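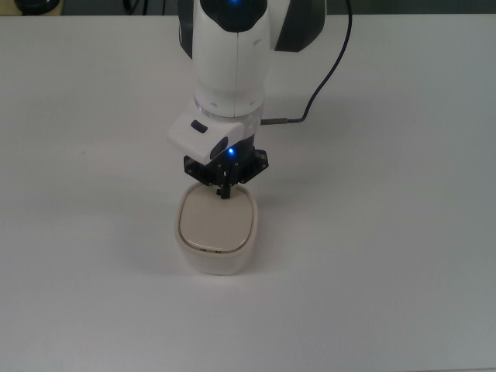 Gripper down on the lid of the white tub, fingers closed.

September 13, 2018

Budget day, more or less. I had the tub and lid out on the bench this morning and kept stopping to scribble prices on the back of a delivery note, so I'm copying it all in here before the note goes in the bin.

The big question is still whether we buy a second arm in January or spend the money on making the first one less annoying. I've changed my mind twice since breakfast! Milan Peeters wants the second arm. His argument is that we lose half our bench time swapping between the lid work and the sorting work, and he's right, we do. But a second arm also wants a second table, a second controller, another stop button on the wall and somebody to look after it, and none of that is in the number he wrote on the whiteboard.

What I'd like instead, or at least first:

Fingers. The slim ones are lovely for getting down to a lid near the back rim, but they're a pain for anything wide. Malinowski do a set of blanks we can drill ourselves, 68 a pair. I'd get two pairs and ruin one of them learning (I know myself). Pillunach will make them to a drawing, nicer finish, 108 a pair, and they want the drawing as a proper file and not one of my sketches with coffee on it.

Cable. The one that plugs into the side of the wrist hangs in a big loose loop from higher up the arm, and I'd like it clipped along the link before we run anything fast. Clips are pennies. A spare cable isn't, and Kulau say six weeks for the one with the right metal plug on the end. So order a spare now, whatever else happens. If that one goes, everything stops and we all sit about drinking tea for a month and a half.

Table. White top, white tub, white arm -- looks very smart when visitors come through, and I'm fairly sure it's doing the wrist sensor no favours. Want to try a sheet of dark matt stuff under the work before anyone talks me into a better sensor. Mivar quoted up to 2000 for the better sensor, depending on the mount, and I'd feel a right fool spending that if a bit of grey card does the trick.

Force sensing is the one I can't make up my mind about. At the moment, when the fingers come down on a lid, I'm judging the height by eye and nudging it, and that's fine for one tub with me standing there. It won't be fine for a whole shelf of different ones. Mivar again, 3000 with the software, and I haven't asked what they charge after the first year. Must ask. Last time we didn't ask and it was a nasty surprise.

Rang Kulau about a loan unit while I had them on the phone. They might lend us an arm for a fortnight in January if we pay the carriage both ways. I'm very keen on this! Two weeks with both set up would tell us whether Milan's sums hold, and if they don't we've lost a bit of carriage and some floor space. He's less keen, says a fortnight is only enough to get it bolted down. We'll see.

To do:
- order spare wrist cable, Kulau
- two pairs of blanks, Malinowski
- grey card from the stationery cupboard, try under the tub
- ask Mivar about yearly cost, get it in writing
- measure the gap by the window for a second table, with the door open this time
- Milan to redo his number with the extras in

Recent entries
Lid seating, first tries
Stop button moved, finally
What the sorting rig cost us last year
Notes from the Pillunach visit

Workshop notebook -- questions to Milan Peeters or leave a note on the bench | © 2018 | Back to top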